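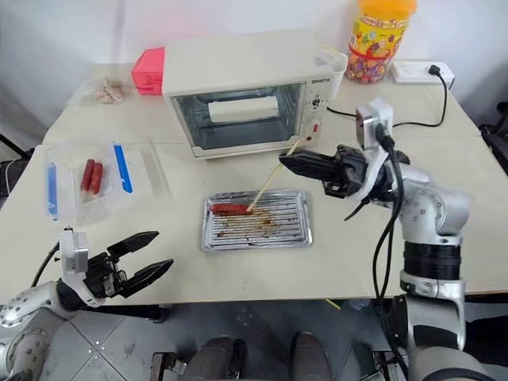
I have been putting off writing about the Nurnudar result for a while, mostly because the people who forward it to me are so pleased with it. A two-armed robot learns kitchen chores from human demonstrations, the policy predicts short chunks of motion instead of one step at a time, and the success numbers go up. Fine. I believe the numbers. What I don't believe is what people say they mean.

Let me take the food task, because it's the one everybody shows. There is a tray, a toaster oven, a plastic container of sausages and a sausage on a long wooden skewer. The right gripper holds the skewer by its upper end. If you've ever tried to steer something heavy with a thin stick you know why the task is a decent one. The sausage is soft, the tray has ridges, there's grease on it, and a small turn at the gripper becomes a big swing at the other end. I have no complaint about the choice of task. It's a lot better than stacking blocks.

My complaint is with the evaluation. The headline figure comes from 13 start positions, with 5 tries at each. When I read the appendix I found that the start positions are all for the sausage. The oven doesn't move. The tray moves a little, within what a careful person would call "the same place". The container stays on the left. So what we have is a policy that copes well when one object shifts on a table where everything else stays put, and I would love to know how much of the skill is in the motion and how much is in knowing the table by heart.

You can test this cheaply! Push the oven to one side. Swap the tray for a flat one. Turn the skewer so it points left. Carbone did something like it with their drawer task last December and the score fell by more than half, and to their credit they printed the bad number in the same table as the good one. The Nurnudar write-up has a sentence about "robustness to distractors", and the distractors are things sitting near the back of the table. A candy jar behind the oven isn't much of a distraction if the arm never has to go near it. It's a colorful jar, sure. The network may even like having it there, as a fixed landmark.

Then there's the data. The paper says 2000 demonstrations, and the comparison method got the same 2000, so on the face of it that's fair. But the comparison is the Gavico baseline with its default settings, and those defaults were picked for one arm and one camera. Give it two arms with a camera over each gripper and I'd expect it to need some retuning. Did they retune it? The text says the baseline was "adapted". I've used that word myself in papers – I know what it can cover.

I did try a small version of this on our own setup, without the oven. We used Plideo to record the demos and trained with chunked prediction and without, 3 seeds each. Chunking helped. It helped most in the stretch where the gripper has closed on the stick and the thing on the end is swinging, which makes sense to me: a policy that picks a new action at every step keeps chasing the swing, and one that commits to a short run of motion lets it die down. That seems a real effect and I'd put money on it holding up elsewhere.

What didn't hold up was the claim about recovery. When the grip slipped and the stick rolled in the jaws, our chunked policy carried on with its plan as if nothing had happened, and put the sausage down beside the target with great confidence. The step-by-step one was jittery and ugly but it noticed more often. The paper counts a slip as a failed try and moves on, so you can't see this in the averages at all. I would like a table of failures sorted by kind. I ask for this in every review I write and I get it maybe one time in ten.

One more gripe and then I'll stop. "Cooks a meal" is in the title of the video. Moving a sausage between a tray and a container is handling, and handling is hard, and it would be a perfectly good title. Nothing in the method knows whether the food is done. The dial on the oven isn't part of the action space either, according to the appendix, so a person sets it.

If the group releases the trained weights I'll run the moved-oven test myself and post the results, whichever way they come out. In the meantime my seeds, configs and failure clips are going up on the project page as soon as I've sorted the file names.

Posted 2018-06-09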